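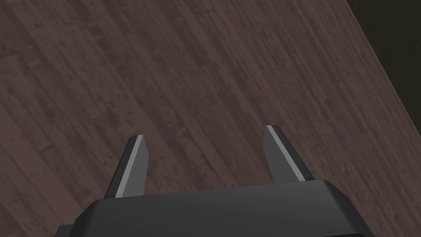 Co-authors of thrillers are paid once and then forgotten, Chaiwat Prasertsri objected when he read our draft. We kept his remark and checked it against 30 contracts from Flodura.

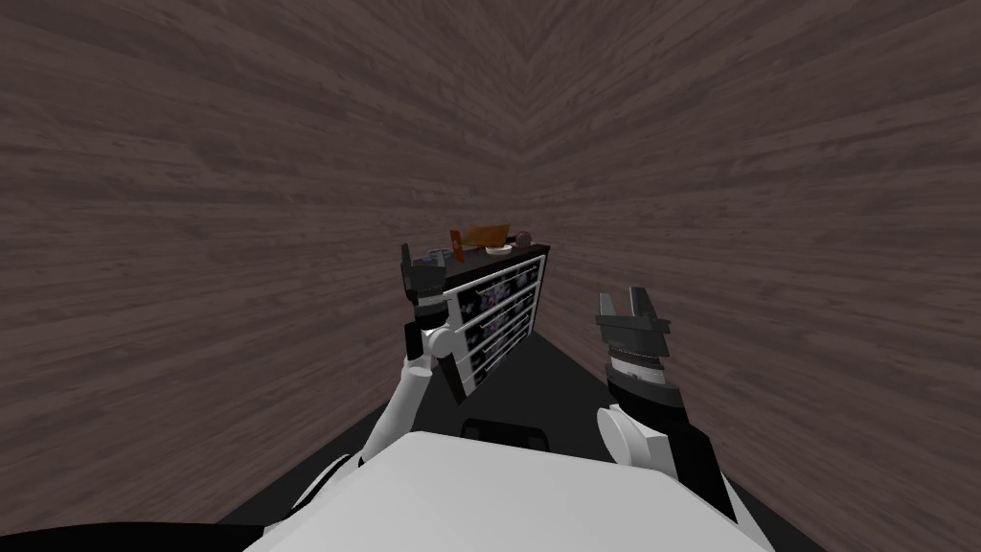
**Figure 2.** Cabinet at the end of the corridor.
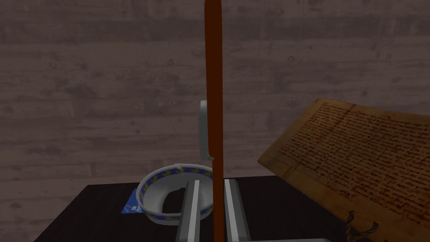
*Department of Publishing Studies, Veres*

Only 7 contracts gave the second writer a share of royalties. In 2 of them the share ended after the first paperback edition.
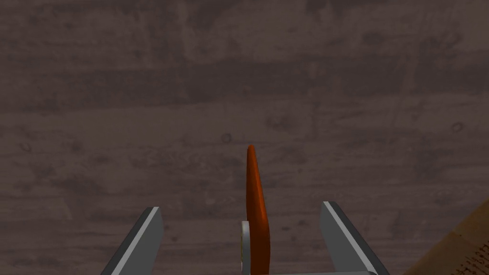 ### 4.2 Names on the cover

Grindico prints the second name at 60 percent of the size of the first.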